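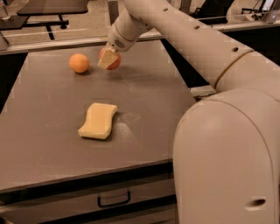
Do you need to replace your kitchen sponge every week? Most households can keep one longer than that, provided it gets rinsed, squeezed hard and left somewhere it can dry.

The weekly rule gets repeated so often that readers write in feeling guilty about a sponge that has made it to day 9. I would like to know where the rule came from. The loudest version I have seen lately is printed on the back of the Treltus refill pack, and Treltus sells sponges. Draw your own conclusions.

A sponge that sits in a puddle at the bottom of the sink will smell bad in 2 days. One that stands on its edge by an open window may be fine for much longer. Counting days tells you very little about either of them. Your nose is a better guide, and so is the state of the scrubbing side. If it smells after a rinse, throw it out. If it has touched raw chicken, throw it out that night and stop thinking about it.

Then there is the microwave trick. Several readers in Gradevcombe swear by it, and one asked us to print instructions. I'm going to pass. Heating may knock back some of what lives in a sponge, but it won't make an old one new, and people do forget to wet them first – a dry sponge can catch fire. Anything with metal in it should never go in at all.

We also had a leaflet from Magagula for a countertop sponge dryer at 30 dollars, with 21 days of "guaranteed freshness." Freshness of what, and measured how? The leaflet doesn't say. A wire rack does the same job as far as I can tell, and so does a clothespin on the faucet.

A few people asked about switching to dishcloths. Fine by me. They dry faster and can go in a hot wash with the towels, though a cloth left balled up in the sink gets just as nasty as a sponge does.

Next month: vinegar, and whether it deserves its reputation. The Huvthorpe readers who sent in their drain recipes will be hearing from me, and some of them won't like it.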